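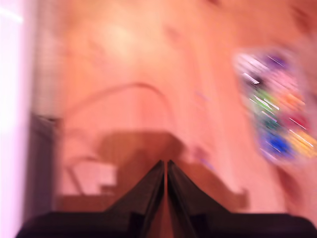
About Urno

We're a shared workshop with a robot arm in it. Started by Nazmiye Dursun and Kai Kasten in the back half of an old joinery on Flinholm Road, one bench, one heater, not much of a plan. Nazmiye had been mending sewing machines for a living. Kai drove a van and built things in his kitchen until he was asked to stop.

Now there are 40 members, a proper lathe and a door that locks.

What we do

Mostly we build one arm. It's called Tretier and it's on its third go. The first was too heavy to lift itself. The second worked fine but shook - a cup of tea on the same bench would end up on the floor. The current one picks things up off a table and puts them down somewhere else, which sounds like nothing until you've tried to make it happen. Two fingers, simple open and close. We looked at fancier hands and went back to two.

Everything gets built by members, in the evenings, with what we've got. Parts so far have cost a bit over 3,000 pounds, spread across the lot of us. Drawings and wiring notes are in the blue folder by the kettle and anyone can copy them. Please put them back in order. The wiring notes are out of date from page 3 on, Kai is on it.

Who comes

All sorts. A few people who code for work, a retired bus fitter, two sisters doing their A levels, a baker who leaves at eight because of the baker thing. You don't need to know anything about motors. You do need to be alright with sweeping up.

Tuesday is build night, doors from half six, finish when the last person gets hungry. Arm work on the long bench, everyone elses projects on the other side. If you're new come on a Tuesday, ask for Nazmiye, she'll show you the stop button first and the rest after.

House rules, short version

Hair tied back. Sleeves up. Say "live" out loud before you switch the arm on. Hands off the table while it's moving, yes even if it's slow. Batteries charge on the metal shelf and don't get left overnight.

What we're after

A second arm, so people aren't queueing. A better way of holding soft things - it's good with blocks and hopeless with a sponge. Also shelves. If you have any shelves.

Mr Hegedűs next door lets us use his loading bay for deliveries, so if you're dropping off timber or scrap go round that side and ring teh lower bell.

Joining is 80 pounds a year, less if that's a stretch, just say. Pay at the bench or ask Kai for the bank details. First visit is free.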